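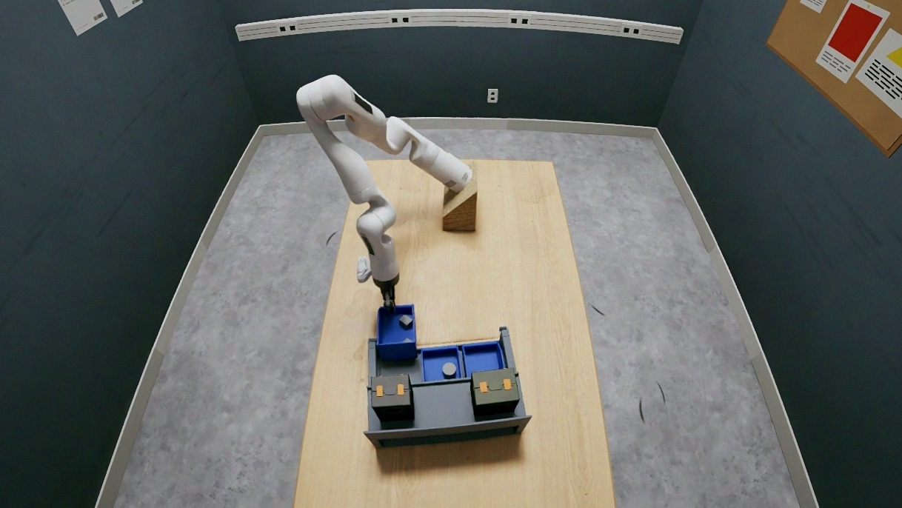 November, Trimilard session, mix notes, second pass

Started 10:40. Session is the Stolska EP, track 3, the live-room take. Vocal and guitar were tracked together, so bleed is the main problem. Lead vocal mic has a lot of guitar in it between 2 and 4 kHz - the resonance sits at 2,382 Hz on the chorus and drops to 2,049 Hz in the verses, where the capo comes off.

Tried a static notch first. It cleans up the chorus and makes the verse vocal sound boxed in. Replaced it with two automated bands, narrow Q, 6 dB cut at most. Better. Breath noise before line two is now more obvious and needs a clip gain edit by hand.

Drum overheads: flipped polarity on the left, checked against the snare close mic, flipped it back. Delayed the close mic to match the overheads. Low end of the snare came back. Room pair left alone.

Bass: DI only. The amp channel has a buzz that gets worse under compression. Rocío Escobar has the clean re-amp from the Okafor room, ask for the 24-bit file and check it starts at bar one.

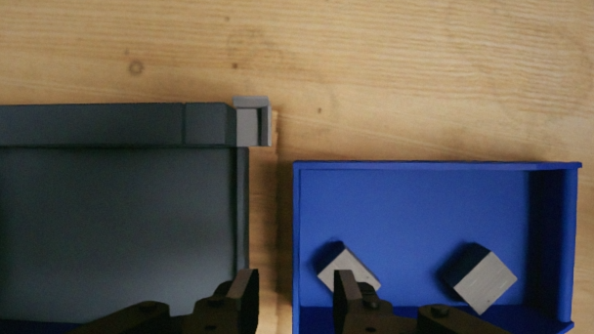 Vocal chain as it stands

High-pass at 80 Hz, gentle slope. Automated notches as described. Compressor one, slow attack, 3 dB reduction on peaks. Compressor two, fast, barely moving. De-esser after both. Plate send is post-fader, pre-delay 40 ms. The long plate blurs the second chorus, so it is muted from there to the bridge.

Printed mix 8 at 15:20. Level matched against mix 7 before comparing. Mix 7 has the better intro, 8 has the better chorus. Intro automation copied across, not yet checked for clicks at the join.

Open question is the outro fade. The band wants it to end cold, but the cymbal tail is chopped by a chair creak on the original take.

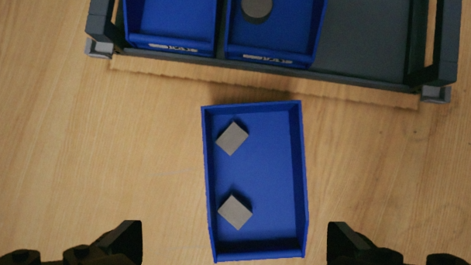

Jae-hoon Son thinks the creak should stay in. His point is that the Bruner demo had the same kind of noise at the end and the band liked it, and that a fade would hide the last guitar harmonic. He would also pull the room pair up 2 dB for the final bar.

Will print both endings from mix 9. Vocal clip gain first.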